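Über uns

Startseite – Magazin – Städtevergleiche – Über uns

Lyon oder Marseille, Leipzig oder Dresden, Porto oder Lissabon: Solche Fragen werden im Netz täglich abgestimmt, und am Ende steht eine Prozentzahl, der man ansehen soll, welche Stadt die bessere ist. Wir bei Pandano misstrauen dieser Zahl. Trotzdem vergleichen wir Städte, seit 4 Jahren, und leben inzwischen sogar davon. Wie das zusammengeht, fragen uns Leser regelmäßig.

Angefangen hat es mit einem Ärger. Nadège Masson und Gaspard Jacquet arbeiteten damals beide für einen Reiseverlag und sollten ein Ranking der »lebenswertesten Mittelstädte« betreuen. Die Kriterien standen fest, bevor jemand in einen Zug gestiegen war. Sonnenstunden zählten doppelt, Mieten gar nicht. Auf die Nachfrage, warum, hieß es, so sei es im Vorjahr auch gewesen. Die beiden haben das Ranking noch abgeliefert und im Januar darauf gekündigt.

Seither schreiben wir Vergleiche ohne Sieger. Das klingt bequem und macht mehr Arbeit, als uns lieb ist. Für jede Gegenüberstellung verbringt dieselbe Person jeweils 10 Tage in beiden Städten, in möglichst ähnlichen Vierteln und in einer gewöhnlichen Unterkunft. Sie fährt Bus, geht zum Bürgeramt, sucht am Sonntagabend etwas zu essen. Pressereisen nehmen wir nicht an. Hotelgutscheine schicken wir zurück, auch die freundlich gemeinten.

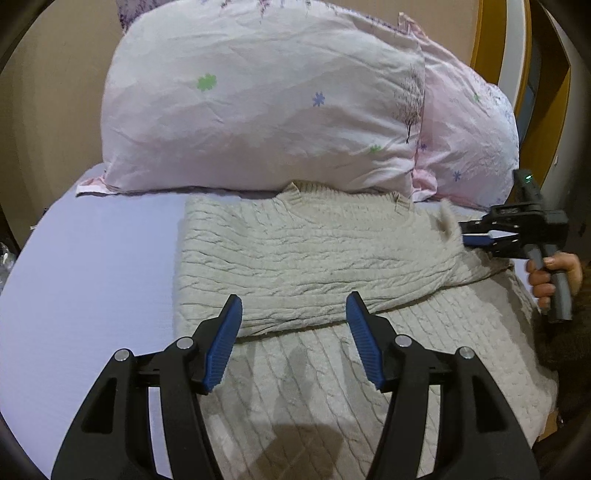
Lesezeit: 4 Minuten

Ob dieses Verfahren gerecht ist? Vermutlich nicht. Zehn Tage Regen in der einen Stadt und zehn Tage Sonne in der anderen, und schon kippt der Ton eines Textes. Wir vermerken deshalb über jedem Beitrag, wann und bei welchem Wetter er entstanden ist. Manche halten das für Pedanterie. Uns fehlt eher, dass andere Portale es weglassen.

Wer hier arbeitet

Nadège Masson leitet die Redaktion und streicht Adjektive. »Pulsierend« hat bei uns noch keine Schlussredaktion überlebt, »Geheimtipp« auch nicht.

Gaspard Jacquet kümmert sich um Reiseplanung und Finanzen. Er hat durchgesetzt, dass unsere Reisekosten unter jedem Vergleich stehen.

Yurii Karpenko prüft die Zahlen. Einwohner, Fahrpreise, Mieten: Wenn zwei Städte unterschiedlich erheben, steht das im Text, und im Zweifel fliegt die Angabe raus. Das kommt öfter vor, als Stadtmarketing-Abteilungen gern hören.

Delyth Samuel schreibt über Häfen, Vorstädte und alles, wohin kein Flughafenbus fährt.

Was es bisher gibt

Im Archiv liegen 78 Vergleiche, die meisten aus Frankreich, Deutschland und Portugal. Einige sind veraltet – wir kennzeichnen sie, löschen sie aber nicht. Abstimmungen gibt es keine. Eine haben wir einmal probeweise geschaltet, nach einer Woche hatten rund 200 Leute teilgenommen, und ein auffällig großer Teil davon hatte denselben Wohnort. Seitdem ist das Thema erledigt.

Geld

Pandano finanziert sich über Abonnements und den Verkauf der gedruckten Jahreshefte. Werbung von Fremdenverkehrsämtern, Fluglinien und Buchungsportalen lehnen wir ab. Ob das auf Dauer reicht, wissen wir nicht. Bisher reicht es knapp.

Kontakt

Widerspruch lesen wir gern, am liebsten von Leuten, die in der beschriebenen Stadt wohnen. Korrekturen erscheinen mit Datum unter dem jeweiligen Beitrag. Vorschläge für neue Städtepaare bitte über das Formular, Bewerbungen direkt an die Redaktion.

Stand dieser Seite: Fr., 3. Mai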